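Home > News > Rodden swaps its path lights for solar bollards

05/11/2020

I walked the Rodden canal path last night and, wow, I could see my own feet! The town has put in 28 solar bollards from Bolley, and they run from the lock all the way to the Zerklow footbridge. The job cost 1758 dollars for the fixings alone, and I'm told the panels will go on charging even under our gray January skies. We'll see about that. 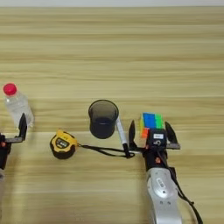
A tape measure and a water bottle on the table.

What I like best is the dimming. The lights sit low until you come near, then they brighten for a bit and drop back down (my dog was not impressed). Hao supplied the batteries, which are meant to be swapped out every 3 years. The old wired lamps are staying up at the lock end for now – something to do with the steps.
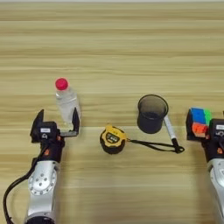
Marisol wrote in to say the light is lovely but the bollards stop too soon, and that the stretch past the footbridge is still pitch dark by the time she gets off work. The town says that part is in next year's budget. I'll be walking it with a flashlight until then.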